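Keeping the Wrist Camera Useful: Sorting Small Tools with Partial Views

Final report, Project Course in Robotics
Radomir Radulović
Supervisor: Aliki Makris
August 27, 2018

1. Introduction

The topic of this project was proposed by my supervisor after the first year of the Vavik sorting cell. In that cell a robot arm picks small hand tools from a table and puts them in a tray. The decision which tool to pick was made with one overhead camera, and the result was good as long as the arm was not above the table. When the arm came close to the tool, it covered the tool from the overhead camera, and for the last part of the motion the robot was working from an old picture.

A camera at the wrist solves this problem only in part. It comes close to the tool together with the gripper, but it also sees the gripper itself, all the time and very large. My question was therefore simple: how much of a wrist camera picture can be hidden by the robot's own parts before the grasp decision becomes worse?

2. Earlier work in the group

Milošević, in an earlier course project, removed the gripper from the pictures with a fixed mask. The mask was drawn by hand once and used for every picture. This is fast, but the fingers move. With the fingers open the mask covered too much of the table, and with the fingers closed it covered too little, so that parts of the finger were sometimes classified as a tool.

I kept this fixed mask as my baseline. I did not change it, except that I drew it again for the new finger shape.

3. Method

3.1 Recording

I recorded 2,240 pictures with the wrist camera. The tools were small ones with a handle and a metal part, and also loose pieces such as wire, which the robot should leave on the table. The table surface was white. I chose white because the first tests on a gray table gave too little contrast with the lighter finger. This choice had its own cost, to which I return in section 5.

The recordings were divided by session and not by single picture. Pictures from one session are very similar to each other, and if they are in both the training part and the test part, the numbers become too good. I made this mistake in my first report in October and had to repeat all the training.

3.2 Moving mask

Instead of one fixed mask I used a mask that depends on the opening of the gripper. The opening is read from the controller at the moment when the picture is taken. For 46 openings I drew the outline of the fingers by hand, and for an opening in between the program computes the outline from the two nearest ones. The part above the fingers does not move relative to the camera, so its outline was drawn only once.

The masked area is not filled with black. In the early tests black filling confused the network, because several tool handles were also black. I filled it with the mean color of the table and gave the mask to the network as an additional channel – this was the advice of Aliki Makris, and it was better in every test I made.

3.3 Grasp decision

The network gives for each picture a grasp point, an angle and a confidence. If the confidence is low, the arm goes up a little, turns the wrist and takes a new picture. It may do this at most 4 times. After that the tool is skipped and the robot continues with the next one.

4. Results

I tested both methods with 100 grasps each, with the same tools and the same start positions. The moving mask had clearly fewer failed grasps than the fixed mask. Almost the whole difference came from the cases where the handle was lying partly behind a finger. In open positions, where the handle was seen completely, I could not find a difference between the two methods, and I do not want to claim one.

The hard situation is the one where the near finger hides part of the handle and the metal part almost disappears in the bright surface.

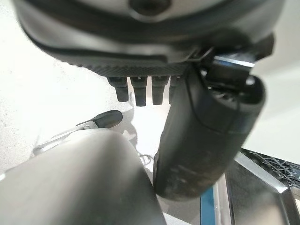 The fixed mask often gave a grasp point too close to the end of the handle in these positions, because this end was the only dark part it had left to use. The moving mask leaves more of the handle free, and the grasp point moves toward the middle. It is not a perfect solution. If the handle end is very near to the tip of the black finger, both methods sometimes join the two into one object, and then the angle is wrong.

Thin wire was a smaller problem than I expected. The network has learned to give it a low confidence, and the robot left it on the table in most cases. The failures were with curls that touched a handle.

The tray made more trouble. Its metal walls reflect the light and change their appearance with every wrist angle. In a few grasps the program placed the grasp point on the rim of the tray. I removed these errors by a limit on the working area, which is a practical repair and does not teach the network anything.

5. Discussion

The white table is the weakest point of my setup. It separates the fingers from the background very well, but pale metal on white is easily lost when the exposure is too long. I used automatic exposure in all sessions. The dark robot parts at the top of the picture make the camera choose a longer exposure, and the table becomes too bright. With a fixed exposure, or with exposure measured only outside the mask, I think the metal parts would be seen better. I had no time to test this.

The outlines also depend on the exact position of the camera. After one collision the camera bracket was slightly bent, and I had to draw all outlines again. For use in the Wekden laboratory, where several groups share the arm, an automatic calibration of the mask would be necessary. The Cinura arm in the same laboratory has other fingers, and I have not tried the method there.

6. Files

The outlines, the training code and the list of sessions are in the project folder. The pictures from the October report are kept in a separate folder and should not be used for testing, as they were divided in the wrong way.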